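**Vergleich: Vierglied-Greifer von Yilma oder Parallelgreifer Clorau für Regalaufgaben?**

**piret_kalnins**
Guten Abend. Ich vergleiche zwei Greifer für das Entnehmen von Dosen aus einem Holzregal, zuerst nur in der Simulation (Pakix). Der Yilma wiegt 670 Gramm, der Clorau ist leichter, aber seine Backen bauen sehr breit. Mit beiden habe ich 112 Versuche gerechnet. Der Yilma hat 20 Mal die Dose verloren, der Clorau seltener, dafür stößt er oft gegen das obere Brett. Welchen würdet ihr nehmen?

**regalfahrer**
Den Clorau. Das Anstoßen ist ein Problem der Bahnplanung, das kann man beheben. Verlorene Dosen sind schlimmer.

**mdrechsler**
Sehe ich anders. Wenn die Backen zu breit sind, hilft auch keine Planung. Welche Reibung hast du für die Fingerkuppen eingestellt? Die Standardwerte in Pakix sind viel zu niedrig.

**piret_kalnins**
Ich habe den Standard gelassen, das war vielleicht mein Fehler. Die Kamera sitzt bei mir direkt hinter dem Greifer - so verdeckt der linke Finger einen Teil vom Etikett, wenn die Dose links steht. Für die Erkennung ist das nicht schön.

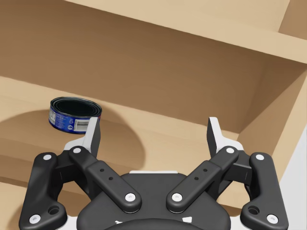
Wie groß soll der Zeitschritt der Simulation beim Greifen sein?

Höchstens eine Millisekunde, sonst werden die Kontaktkräfte zwischen Finger und Dose unruhig.

**regalfahrer**
Mit der Millisekunde bin ich einverstanden, mit dem Yilma noch immer nicht. Bei uns in Cirorthorpe lief er rund 2.000 Zyklen, dann hatten die Gelenke Spiel.

**mdrechsler**
Spiel kann man nachstellen, steht im Handbuch.

**piret_kalnins**
Danke euch beiden. Ich rechne den Yilma noch einmal mit höherer Reibung und schreibe die Zahlen im Oktober hier hinein.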